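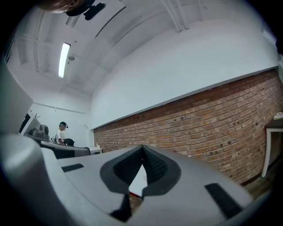 White ceiling with the pipes and beams left showing

Curkside Ceiling White, 15 litre drum

I've been selling paint long enough to know that most people leave the ceiling until the end, run out of puff and then slap on whatever is left in the shed. I did it myself in our first house. Two coats of leftover wall acrylic, and every afternoon when the sun came in low you could see each place I'd stopped to move the ladder. So this is the one product in the shop I get a bit worked up about, and I'm going to go on for a while. Sorry! (The price is down the bottom if you just want that.)

Curkside is a dead flat white made for ceilings and for the bits and pieces that hang off them: beams, conduit, pipework, the underside of a mezzanine, that sort of thing. It's water based, it goes on thick and it hardly spatters off a roller. I've done a whole garage wearing a good jumper. I don't recommend that, but the jumper is still going.

Why I like it with exposed pipes

A lot of you write to me about old workshops, shopfronts and converted warehouses where there's no false ceiling and you're looking straight up at the services. You've got two choices really. You can go dark and try to make it all disappear, or you can go white over the lot and get some light back. I'm firmly in the white camp. Black looks great in a bar at night. In a room where you have to find a dropped screw at four in the afternoon, give me white every time.

The trick is using the same paint on everything. If the ceiling is one white and the beams are another, your eye goes straight to the join. Curkside will stick to plasterboard, bare timber, concrete and previously painted metal without changing colour much between them, so you can pretty much keep rolling. Bare steel or copper needs the Brilloteo metal primer first, one coat, left overnight. Please don't skip it. I get the phone call every February when the humidity is up and the stuff starts letting go in little curls.

And don't paint sprinkler heads, smoke alarms or anything with a label a tradie might need to read later. Bag them up with tape and a sandwich bag before you open the drum.

How far it goes

One drum does 100 square metres in two coats on a smooth, sealed ceiling. Beams and pipes eat more paint than you'd think, because you're going all the way round them. If your ceiling is busy, measure the floor, add half again and order on that. I'd much sooner you had a third of a drum left over than ran out with one corner to go on a long weekend, when we're shut.

Recoat after 2 hours in ordinary weather. Longer if it's cold, and if it's raining sideways just leave it till morning.

What to put it on with

For the flat parts I use a 15 mm nap roller on a proper extension pole. The Fitzsimmons one we stock has a twist lock that doesn't slip when your hands are covered in paint, and it's light enough that my neck forgives me the next day. For the pipes, get a small mitt or a curved mini roller. A brush works but it takes forever and you'll get runs underneath that you only notice once they're dry.

If you've got a spray rig, lovely, go for it. Thin the paint by no more than five per cent, strain it, and mask like you mean it. Overspray floats. I once found it on a kettle two rooms away.

Colour, sort of

It only comes in the one white. It's a touch warm, nowhere near cream, and under cool LED tubes it reads as plain white. We can't tint it, so please stop asking me for "just a drop of grey" (you know who you are). If you want something softer overhead, have a look at the Darkov range, which we can tint in store. It costs more and needs three coats over anything dark, but the pale stone is gorgeous.

The boring bits

Finish: dead flat
Base: water based acrylic
Size: 15 L drum with metal handle
Coats: two
Clean up: warm water and dish soap, straight away
Storage: lid down tight, out of the frost
Not for: bathrooms without a fan, outdoor eaves, floors

Price: $379 a drum, tax included. Free pickup from the shop, or we'll deliver locally if you order before noon. The drums are heavy, so bring a mate or ring the bell at the side door and I'll help you get it in the boot.

Returns are fine on unopened drums with the receipt. Once the lid's off, it's yours.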